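Sirau Building Plates: Help Center
Ticket: Large bricks will not seat on white plate
Category: Toys and play / Plates and large bricks
Status: Closed
Opened by: Dagmar Kopecký
Assigned to: Kristóf Simon

Dagmar Kopecký
Problem: bricks come loose or will not press down at all on the large white plate.

We bought the Sirau plate in white for the play table, to go with a mixed tub of large bricks we already had. Some of the bricks are Trotton and some came from a secondhand lot with no name on them. The first afternoon was fine. After that, certain bricks started to sit crooked on the plate, and a tall one falls over if you bump the table. The same bricks hold each other well when stacked without the plate.

I tried a different part of the plate and it made no difference. The plate also slides when you press on it. Please tell me if this is a bad plate or if the bricks are wrong for it.

Kristóf Simon
Thanks for the details. A few questions before we decide on a replacement.

1. Is the plate on a bare table top or on something soft?
2. Do the problem bricks share a color or a size?
3. Has the plate been through a dishwasher or left near a heater?
4. Can you send a picture of the table with the plate and some of the bricks?

Dagmar Kopecký
1. There is a printed tablecloth under it. It stays on all the time.
2. Mostly the tall ones. Some of the square ones too, I have not kept track.
3. No dishwasher. It was wiped with a wet cloth. It spent part of February on a shelf over the radiator when we had the room painted.
4. Picture attached. The bricks on the cloth are a mix of ones that hold and ones that don't.
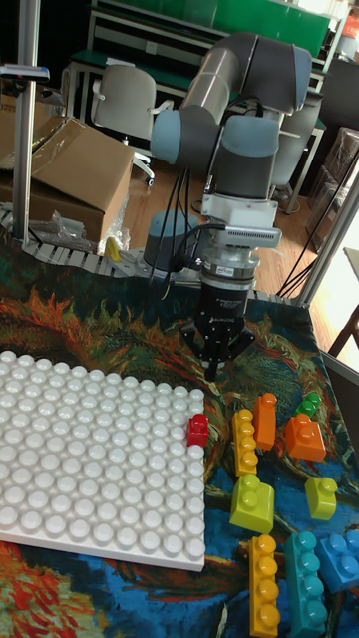 Dagmar Kopecký

The small red one at the edge of the plate holds fine. The tall yellow and the tall orange are the two that fall over most. The lime green square with four studs rocks if I put it on the plate, but if I put it on top of the orange square it is tight.

Kristóf Simon
Thank you, that is useful. Two things to check.

First, the cloth. A plate this size flexes a little when it lies on fabric. When you push a brick down in the middle, the plate gives and the brick only goes on part of the way. It feels seated but it is not. Tall bricks show it first because there is more height above the plate to tip them. Please lift the plate off the cloth, put it on the bare table or the floor, and press the tall yellow brick down with your palm.

Second, the radiator. Our plates should not be stored over heat. Lay the plate stud side up on a flat floor and press each corner. If a corner lifts by more than the thickness of a coin, the plate has warped and we will replace it.

Dagmar Kopecký
Did both.

On the floor: tall yellow holds. Tall orange holds. Lime green square still rocks.

Corners: three are flat. One lifts a bit, less than a coin.

I also cleaned the studs with an old toothbrush. There was some dried modeling dough around the bottoms of them on one side. I got most of it off with warm water.

Kristóf Simon
Good. The dough would do it too. Please check inside the lime green brick, in the corners of the underside. A toothpick works better than a brush there. Then soak it in warm water with a drop of dish soap for 15 minutes, rinse, and let it dry open side down.

If it still rocks after that, try it in 5 different spots on the plate. If it rocks in all of them, the brick is out of tolerance. If it rocks in only one or two, tell me where they are.

Dagmar Kopecký
There was dough in two corners of the lime green one, packed in hard. Soaked it and picked it out. It now sits flat everywhere I tried.

Remaining problem is the sliding. The kids will not play on the floor and I want to keep the cloth on, the table top marks easily.

Kristóf Simon
You can keep the cloth. Put a thin stiff board between the cloth and the plate, cut slightly smaller than the plate so it does not stick out. A sheet of rubber shelf liner under the board stops the sliding. Any liner will do. We sell the Tangen grip mat, but you do not need it for this.

For the corner that lifts, leave the plate flat on the floor overnight with some books on it. Do not use a hair dryer or hot water to straighten it.

Dagmar Kopecký
Board and shelf liner are in. Plate does not move now. Tall bricks stay up when the table is bumped. The corner is about the same after the books but it does not bother anything. You can close this.

Kristóf Simon
Closing. If the corner gets worse, reply to this ticket and we will send a new plate.

Resolution: plate supported with board and liner; dried dough removed from studs and from one brick. No parts shipped.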